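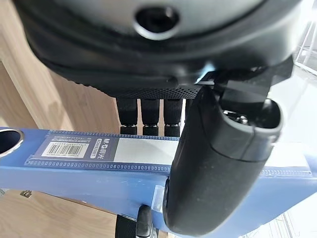
Wrist view with a finger against the spine of the blue M&G folder.

10 March 2018
By Khadija Abou Zeid

Folder handling – spring term project gallery

The spring project for the Tena robotics club is a filing task. An arm has to take a document folder by its spine, move it to a marked position and let go without tipping it over. The work is divided between two groups. Kiros Nigatu and Letay Zeleke look after the gripper and its control settings, and Bethel Yilma and Fuad Weldu write the software that finds the folder and plans the approach. I keep the log and edit this page.

The opening picture is the only one in this instalment. Notes on it follow, grouped by the part of the work they concern. Bench drawings and the wiring plan are kept in the club binder and are not repeated on this page.

The folder
A plastic file folder with a ring-lined hole at one end of the spine. The spine is the side presented to the gripper. It carries a navy label panel with a barcode and the maker's name, and a blank white writing area next to it. The plastic has a slight gloss and reflects in pale streaks, most of all along the lower edge. Bethel's edge finder tends to read a long streak as a second edge, so the threshold is now set separately for the lower third of the spine.

The label
The barcode is not used for identification in this task. It is used as a patch of strong contrast. The finder looks for the group of vertical bars first and works outwards to the limits of the navy panel. Fuad tried starting from the dotted border, but the repeating pattern gave several equally good matches and the result moved sideways from one run to the next. The border is now masked out.

The finger
The finger has a matte, finely textured face and a padded profile. Its lower part lies across the front of the spine and covers the right-hand side of the writing area. The software therefore treats everything to the right of the barcode as unreliable once the approach has begun, and the last good position is held until release.

The housing
The upper part of the wrist view is taken up by the gripper housing, with the perforated band along its lower edge and the row of black fittings beneath. None of this is useful to the finder. Letay drew a fixed mask for it in the Putero editor. The mask must be redrawn whenever the camera is taken off and refitted, even if the mount looks unchanged.

The background
Wood on the left and a much brighter, washed-out area on the right. Automatic exposure settles between the two and suits neither. Kiros has fixed the exposure for the wooden side, where the hole and the barcode are, and accepts the loss of detail on the other.

Run log
The log stands at 286 runs. A run is entered when the arm leaves its rest position, whether or not the folder is reached. Runs stopped by hand are entered with the letter H and left out of the grip totals. Over 100 entries were made with the old mask and are kept in a separate sheet – please do not merge them.

Settings now in use
Approach: level, square to the spine.
Closing speed: step 2 on the Samton controller.
Exposure: fixed.
Border mask: on.
Housing mask: current version, file 331.

Still open
Release is less repeatable than grip. Kiros would like to open the fingers in two stages, and Letay would like to lower the wrist slightly before opening. Both versions will be tried with the same starting position and logged under separate headings. Corrections to these notes should be given to me in writing, with the run number.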